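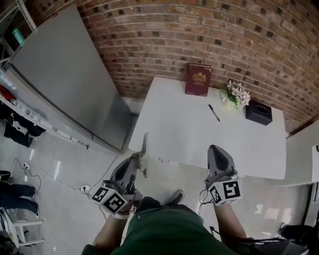
July 23, 2023

I have been writing letters again. Proper ones, with a stamp and an envelope that tastes horrible, and I'm enjoying it so much that I've become a bit of a bore on the subject, so do skip this one if you came for the tomatoes (they're fine, thank you, if a little slow).

It started with Despina Ilie, who shared a landing with me when we were both young and broke and cooking everything in the same dented saucepan. She moved away, I moved away, and for years we managed on birthday messages with a cake symbol stuck on the end. Then this spring an envelope came, five sheets covered on both sides, in that slanting hand I would have known anywhere. She told me about her knees, her neighbour Virgil Pîrvu and his endless war with the pigeons, and a plum cake that had sunk in the middle but got eaten anyway. I read it standing up in the hall with my coat still on, and then I made tea and read it again sitting down like a civilised person.

Well, I had to answer, didn't I? And my goodness, my handwriting! Years of typing have done it no good at all. My first page looked like something a hen had walked over, and my thumb ached by the second. I threw 3 drafts away before I decided that Despina had seen me with chickenpox and could surely put up with a wobbly g.

What I'd forgotten is how slowly you think when you write by hand. You set off on a sentence about the weather and by the time you reach the end of it you've remembered your aunt's yellow raincoat, and in it goes. I never do that in an email. In an email I say I hope you're well and ask what time the train gets in.

The post is slow, of course, and dearer than it used to be, and our questions and answers cross somewhere in the middle. I asked after the pigeons in June and heard in July that Virgil has bought a plastic owl — the pigeons sit on it, apparently. By the time you read this there will no doubt be more owl news.

I've since written to my cousin in Fedberg, who rang up in a panic thinking somebody had died. She has promised to write back. I'm not holding my breath, but I did buy a second pad of paper, the thin blue sort, and there's a letter to Despina half done on it that I really must get back to before the last collection goes.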